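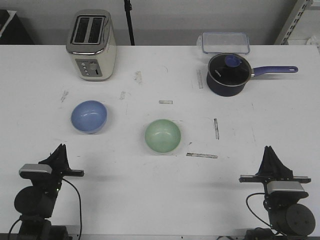

Ese Akande asked me last week why the two-arm bench needs a walkaround when the old hand bench never had one. Fair question! With the hand bench you stopped when you wanted to stop. Now the arms are in the reach area with you and you share the table, so we check first and talk later.

Bench walkaround, kitchenware handling, Wanach building
Filled in February 19, 2025, start of first shift

1. Stop button reachable from the stool and from the door side – OK
I pressed it from both spots. The door side is a stretch for shorter folks, so I've asked for the post to move in. Still waiting on that one.

2. Arm bases tight, no play – OK
Do this with power off, please. I know the old sheet said "any time."

3. Gripper fingers, pads and screws – OK, see note
One pad is getting shiny. It can stay until the next change, but write it down if a pot lid slips on you, even once.

4. Wrist camera housings snug, cables clear of the joints – OK
The cables loop out a good way from the arms. I move each arm slowly through its whole reach and watch the loop the entire time. If you find yourself holding a cable out of the way with your hand, stop and call me.

5. Table surface – NEEDS WORK
Scuffs and smudges, and the tape strips are getting old. Wipe it down at the end of the shift. Leave the tape where it is, even if it looks like trash to you! Folks used to peel it off to be tidy and then we'd lose an hour setting the bench up again.

6. Items set out for the run – OK
Toaster, saucepan with its lid on, the two small bowls, food container at the back. Toaster stays unplugged, always. Bowls get checked for chips before they go out.

7. Speed limit set for shared work – OK
Set to 50 percent. Do not raise it because we're behind. I've been told we are always behind.

8. Person on the stool has signed the training sheet – NOT OK
Two names missing from second shift. They've had the talk but haven't signed, so they don't run the bench until they do.

9. Break rotation posted – OK
This is new since December and I fought for it. Before the arms, your hands got tired. Now it's your eyes – you sit and watch and wait for the one bad grab, and that wears you out in a different way. Swap every 50 minutes, even when it's going fine.

Open items: stop button post, pad on order from Stindus (part 3965), two signatures.

Next walkaround is at shift change. Same sheet, and please write actual words in the comment lines. A check mark doesn't help me much.

Comments (4)

Brava
Can we add glare to the list? The overhead light bounces off the shiny stuff and I get a headache by lunch.

Ateş
I was against the arms and I'll say I don't miss the wrist brace. I do miss talking to the person across the table, though.

nightshift_2
Signed today, sorry. The sheet was under the clipboard.

Ese Akande
Thanks for answering my question. I still think item 2 should come first.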